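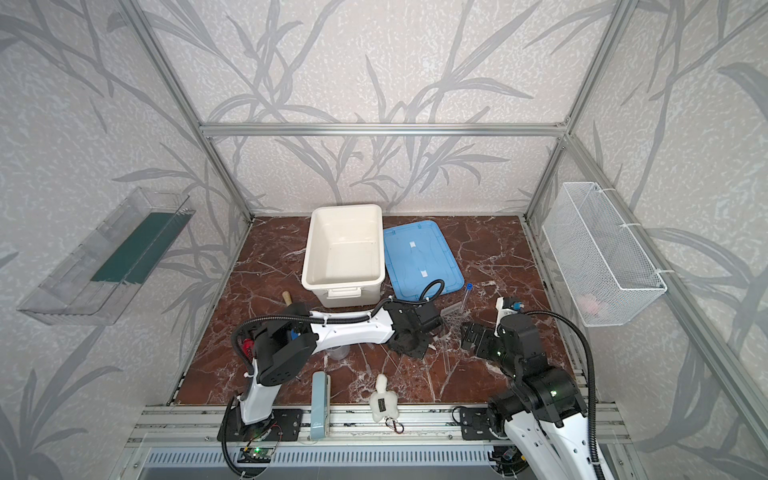 May, open day, notes written up 17.40 before I forget it all

Set up from 8. Power on, both arms homed first go. Serena had the table laid out by half past, bin at the back, lid off. Gave the front rail a wipe, marble top shows every fingerprint. Must ask Dal Bello if they have the same thing in a matt finish.

First group in at 10. Noemi did the talking, I drove. Started with the lid job (pick up, carry to bin, press down at the corners). Left arm fine. Right arm a bit late on the handover, same as in rehearsal. Slowed it to 60 per cent in front of people and it looked better for it, visitors can follow what is going on. Keep it slow for demos from now on.

Second group bigger, school lot plus two from Avimis. Kids wanted it to wave. Noemi made it wave. After that every group wanted a wave, so there is now a saved move called WAVE on the left arm, please don't delete.

Avimis questions, writing them down properly:
- can it take a lid it hasn't seen before? Said yes if similar size, no promises. Raimonds to send them the lid runs.
- how long to teach a new job? I said 200 good runs is where we start to trust it. Serena says less for the simple ones. We should agree on an answer before the next visit, we looked a bit silly.
- who resets the table between runs? Us, by hand. They were surprised. Fair.
- noise. Fine for them.

Tube pick-up: ran it 11 times over the day, 8 good. Two of the misses were the gripper closing too high and nudging the tube over, third one I stopped myself as the wrists were getting too close. Blue cap up is the only way round we have trained, so don't let anyone hand it in upside down. A boy in the third group asked what happens if you do, so we tried it after lunch with no visitors in. Gripper just closes on air beside it and waits. Not counted in the 11.

Clikis people came at 2, stayed nearly an hour. Annunziata Negri asked for the total run count, it is 3,155 saved as of this morning, of which 179 are marked bad. She wants to know how we decide "bad". We don't have that written down anywhere!! Assunta is going to draft a page. Rough rule in use now: dropped, arm stopped by hand, or took more than twice the usual time.

Also she leant on the rail while the right arm was moving. Nothing happened but we need a line of tape on the floor and somebody standing by it. Stop button was with me all day, should be one each side.

Problems
- right arm, slight judder at full reach, worse after 3pm. Checked the bolts on the mounting plate, tight. Cable loop maybe pulling? Raimonds to look tommorow.
- log on the Wikley laptop stopped saving at some point after lunch. Lost maybe four runs. Restarted, OK since.
- glare on the tray when the blinds are up. Blinds down for the last two groups and the picks were cleaner. Not a fair test but worth a proper go.

To do
Me – merge today's runs, leave WAVE out of the count.
Serena – agree a speed setting for demos and write it on the board.
Noemi – thank you mail to Avimis and Clikis, with the answers once we have them.
Assunta – "what is a bad run" page.
Raimonds – judder, second stop button.

Arms parked and powered off 17.25. Room needs a hoover, biscuit crumbs al over by the door.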